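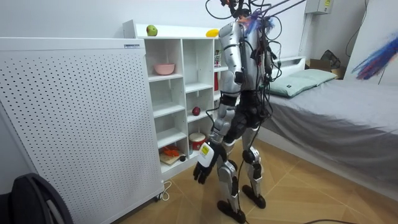 Truswood is a plain-text dataset of secondhand furniture listings, collected from the Truston community noticeboard and tidied by people who should have been outside. Each record has a title, a price, a suburb and whatever the seller thought counted as a description. Spelling is left as found, so a white open shelving unit in a small bedroom may be filed under "bookcase", "cube thing" or "shelfs". All three are kept. Colour is recorded where the seller gave one.

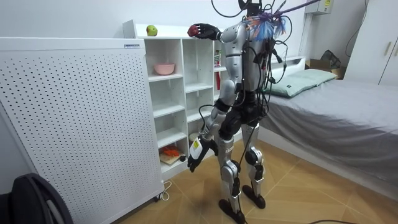 Known issues

Prices marked "ono" are stored as numbers, which flatters them. "Pick up only" appears in 40 spellings. The Cesia parser reads "2 seater" as a quantity and will cheerfully sell you a pair of seaters. Duplicate listings stay in if the seller got crankier between postings,
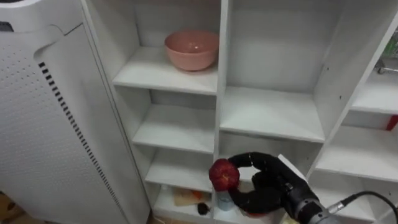
as the change in tone is the only part Jahangir Seneviratne wanted to study. Records over 200 words have been trimmed, mostly of grievances about the previous buyer.

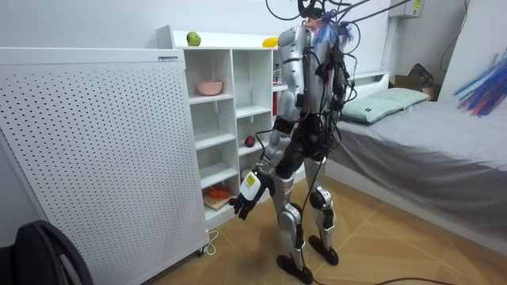

Truston, December

Version 4 is up. Cheng-en Wei has merged the Wieczorek labels, so "doona cover" is no longer furniture. Corrections go in the issues tab, which gets read on Wednesday.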